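May, 6:40 am, kitchen floor

Up since five. Tea gone cold twice.

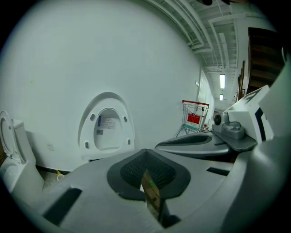

Move is getting away from me. Noémie said on the phone that bathrooms take an hour and I believed her, wrote "bathroom, 1 hr" on the list and everything. Two evenings now. The towels were quick, the cabinet was not (who keeps four half bottles of the same cough syrup, me), and then the seat business on top. White seat leaning up against the white wall, toilet with its lid up over on the left, and every time I go past with my arms full I think I'm going to catch the thing with my foot. There's a paper label showing through the hole in the middle, lines and lines of tiny print, which I have not read and will not read before coffee. Bit of brown cardboard in there too. Must get flat cardboard out to the bins before it breeds.

Landlord's list came back yesterday. Thirteen items. I thought it would be five. He wants the window catch done, the hook holes filled, the seal round the tub, fine, fine. And "toilet seat to be sound and clean." Sound! Rang Yannick Le Goff, who did my sister's place in Trosten, and he said call it a twenty minute job if the bolts come off nice and an afternoon if they don't. Then he talked for a good while about bolts. Wrote down: penetrating oil, adjustable wrench, old towel, do NOT force it. He can come Thurs—no, he can't, he's in Falden all that week. So it's me or it's late.

Me then.

Later, 11 something

Went to Rukach for the oil and filler. Parking lot a zoo. Bought the oil, filler, two rolls of tape, a bag of those little felt pads I don't need, and a plant. The plant is not coming out of the moving money, I have decided. Forgot sandpaper. Went back in. Same girl at the register, she didn't say anything.

Money so far, so I stop doing this in my head at night: movers' quote 2000, deposit on the new place 913, and that's before the bits and peices. If I get the old deposit back in full I'm ok till July. If he takes off for the bathroom I'm eating rice. Hence the thirteen items.

Filled the hook holes. There were more than I remembered, I had a phase with that wall. First lot of filler went on like cake frosting and I had to scrape it all back and start over. Second lot better. Need to leave it till tonight and then sand. Not touching it. Touched it once. Not touching it again.

Packed hall closet while waiting. Three boxes:
- winter coats, boots, the heavy blanket
- cables (all of them, unsorted, I don't care anymore)
- photos and the letters from Gran, marked KEEP WITH ME in big letters, that one goes in the car and nowhere near the truck

Found my bike pump. Found the receipt for the bike pump. Found the OTHER bike pump.

2:15

Noémie came with sandwiches, bless her, and stood in the bathroom doorway eating hers and telling me I should have started in the kitchen. Probably true. She is very good at packing, her boxes all close flat and have the room and a number on them. Mine say things like "stuff, desk, heavy??" She redid four of them. I let her.

She thinks I'll hate Kao. Says it's too quiet and the last bus is at nine. I said quiet is the whole idea. We've had this same conversation since February and neither of us has budged, but she did carry the bookcase down with me so I forgive her. Bookcase is going to her cousin. Dropped one end on the second landing, small chip in the corner, did the cousin notice, no. Will own up if asked.

She also says don't leave the bathroom till last because I'll need it till last anyway. Made me laugh and then made me worry. When do you clean a room you're still using? Morning of? Movers come at eight. So I'd be scrubbing at six with the shower mat already in a box somewhere. Put a bucket aside: sponge, spray, gloves, one towel, one roll of paper, soap. The bucket does not get packed. The bucket is the last thing out of the door. Wrote that on the bucket.

5ish

Bath seal. Got the old stuff off with a plastic scraper, long gray ribbons of it, disgusting and very satisfying. Left a gap at the corner by the taps where it had gone hard, had to pick at it with a skewer. Back is killing me. New seal tomorrow when I can stand up straight. That means no shower tonight, going over to Noémie's with my washbag like a teenager.

Called the gas people for final reading. On hold so long I packed the whole cutlery drawer, then needed a fork. Reading is 3458, writing it here becuase the envelope I wrote it on first has already gone in a box. They want it again on the day. Fine.

Still to do from the list, in no order:
window catch
sand the wall, paint the wall (what white is it?? ask him)
oven, oh god the oven
seal
light bulb on the landing
the drawer that sticks
toilet seat, last look over, and wipe down the wall behind
lose key for the mailbox, find it I mean. I've already lost it.

Rang the landlord about the white. He said "just white." There are forty whites at Rukach, I stood there and looked at them this morning. Took a flake from behind where the hooks were and taped it in the back of this book, will hold it up against the cards.

9:50 pm, Noémie's

Clean. Hair wet. Her couch is better than my bed, always has been.

Keep thinking about the flat with half of it gone. It sounds different, you cough and the hall coughs back. I didn't expect to mind. I lived there through the bad winter and the good job and the bad job and I never once liked that bathroom, cold floor, that fan that rattles, and tonight I switched the light off in there and stood for a second like an idiot. Then banged my hip on the door handle, so that was the end of that.

New place has a window in the bathroom. A real one that opens. Told Yannick and he said windows in bathrooms are where drafts come from. He'd find a draft in a jar of jam.

Alarm 5:30. Seal first, then sanding, then oven if I'm brave. Buy bread. Water the plant, it's on the stairs.

7 comments
Shared 2 times

Recent entries
The great closet dig
First look at Kao
Gave notice, felt sick, ate pancakes
Cheap boxes and where I got them
Trosten for the weekend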